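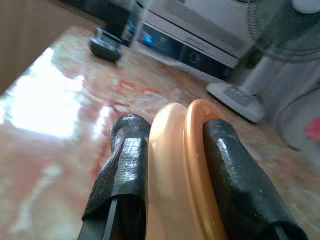 Section 4: Loading and Organizing the Refrigerator Compartment

Read this section before you put food in the Dunbar for the first time, and again if you change the shelf layout. Temperature settings are in Section 3. Cleaning is in Section 6.

4.1 Before loading

1. Let the cabinet run empty until the display holds a steady reading.
2. Check that both front feet touch the floor. Turn the left foot clockwise to raise that side.
3. Slide each shelf in until it stops against the rear wall.
4. Wipe the lids and rims of all containers. Grit in the groove of a round lid will keep it from sealing.

NOTE: The Dunbar 643 and the Dunbar 1000 use different door bins. The bins do not interchange.

4.2 Containers with lids

1. Cool cooked food before you cover it.
2. Set the lid flat on the container and press at the center first, then work around the rim.
3. Run a finger around the edge. Any raised spot means the lid is not seated.
4. Leave space above liquids that may later go in the freezer.

Two-part lids have an inner band and an outer rim. Take them apart for washing only if the container maker says you can. Dry both parts fully before putting them back together.

CAUTION: Do not pry a stuck lid with a knife or other metal tool. Hold the rim under warm water and try again.

4.3 Placing food on the shelves
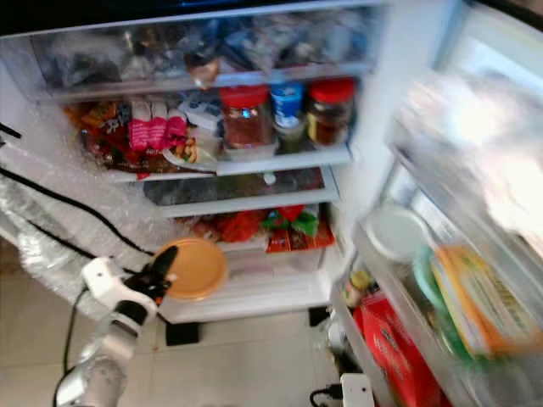
Shelf position matters more in a full cabinet than in a half-empty one. Cold air enters at the back and has to find its way down past whatever is in front of it. Put light packages and bags on the top shelf and pull them away from the rear wall. Use the second shelf for food you reach for daily. Glass jars with red lids, like the two toward the right of that shelf, stand well side by side with their lids clear of the shelf above. Snack packets can share the shelf if they are piled to one side, away from open plates. A loose round lid on the bottom shelf takes up room in front of the bin, so put it back on its container or store it in a cupboard.

1. Load the bottom compartment first and work upward.
2. Keep raw meat in a closed container at the lowest level.
3. Cover every plate.
4. Turn jar labels to the front.
5. Close the door slowly the first time and watch for anything that touches the door bins.

CAUTION: The load limit for each glass shelf is 18 kg. Do not slide heavy jars across the glass. Lift them.

4.4 Door bins

The door is the warmest part of the cabinet. Use it for sauces, drinks and small boxes. Boxes that lean forward can catch on the shelf edge when the door closes, so stand them upright or lay them flat.

NOTE: Replacement bins and shelf clips are sold through Mivex parts counters.

Section text: Skye Morrison. Checked by Yupin Yensuk, April.

Related items
Section 3: Setting the Temperature
Section 6: Cleaning and Defrosting
Dunbar Door Bin Sizes
Leveling a Cabinet on Tile

100 shares | 18 comments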